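Paper Conservation Assistant wanted (12 months, part time) - Namaden Map and Print Store

Job ref 3730. Closing date 5th July, midday.
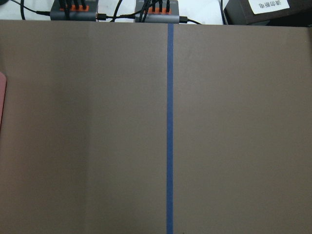

Brown surface, blue tape down the middle.

Namaden looks after old maps, estate plans, posters and railway prints for the Levaden valley. We need an extra pair of hands for the next year. Part time, three days a week, days can be agreed. Starts as soon as we find the right person.

The background. Last April we were given the Mersha plans - nearly all of them drawings from the old Mersha waterworks, some on linen, some on tracing paper, quite a few rolled up in the same cupboard for longer than anyone would like. Almost 2000 sheets. A lot of it is dirty. Some of it is torn, some has been mended with sticky tape in the past and the tape has gone brown and horrible. We want it flat, clean, boxed and listed so people can use it in the reading room.

What you'd be doing

Surface cleaning with soft brush and smoke sponge. Most of the first few months is this, so be warned.
Humidifying and flattening rolled sheets, with our senior conservator to start with and then on your own.
Small tear repairs, Japanese paper and wheat starch paste.
Making folders and polyester sleeves to size.
Filling in a condition form for every sheet. Short form, tick boxes mostly, but it has to be done and it has to be readable.
Moving boxes between the studio and the store. There's a lift but it only goes to the first floor.
Now and then, showing visitors round. School groups twice a term.

What we're looking for

Must have:
Steady, careful hands and patience with slow work
Some experience of handling paper, books or photographs. Paid or not, we don't mind. Bookbinding, framing, printmaking, archive work all count
Able to keep clear written records
OK with dust (masks and extraction are provided, but its dusty)
Able to lift and carry flat boxes with a colleague

Nice to have:
A conservation course, finished or part way through
Any knowledge of tracing paper. It behaves badly. If you have handled it before please say so in your letter
Basic spreadsheets
A driving licence, as we collect from Levaden sometimes

You don't need a degree. Last time round people told us they nearly didn't apply over this, so saying it clearly - no degree needed.

Pay and hours

Paid on our Grade C assistant scale, pro rata, full figures in the job pack. 22.5 hours a week, normally 9.15 to 5.15 with a half hour unpaid lunch. No weekend work except the autumn open day, time off in lieu for that one. Holiday and pension as per the pack. There is also a training pot of 500 pounds for you to spend on a course or a conference of your choice, agreed with us first.

Where

Namaden Map and Print Store, 79 Verkar Road. Bus stop outside, bike racks in the yard, no staff parking at the moment while the wall is being rebuilt. Studio is on the first floor, step free from the yard entrance. Reading room is on the ground floor. Kettle, fridge, microwave. Please no food or drink upstairs, water included.

How to apply

Send us:
1. A CV, two pages at most
2. A letter, one page, telling us what you've worked on and why this job. Plain words are fine
3. Two or three photos of something you have made, mended or looked after, with a line on each. It doesn't have to be paper. We have had a rag rug and a bicycle saddle before now and both got interviews

Email to the jobs address on our contact page with the job ref in the subject line, or post to the address above marked Assistant Post. If you'd rather apply by video or audio thats fine too, keep it under five minutes.

Interviews will be in the studio, with a short practical task on some scrap material. We will tell you what the task is beforehand. Travel costs paid within reason, keep your tickets. Questions sent to you the day before.

If you need anything changed for the interview or the job itself - larger print, a different chair, breaks, whatever - let us know and we'll sort it.

We reply to everyone, might take a couple of weeks after closing. No agencies please.

Also on this page: Reading room opening hours / Donate a map / Mersha plans, progress so far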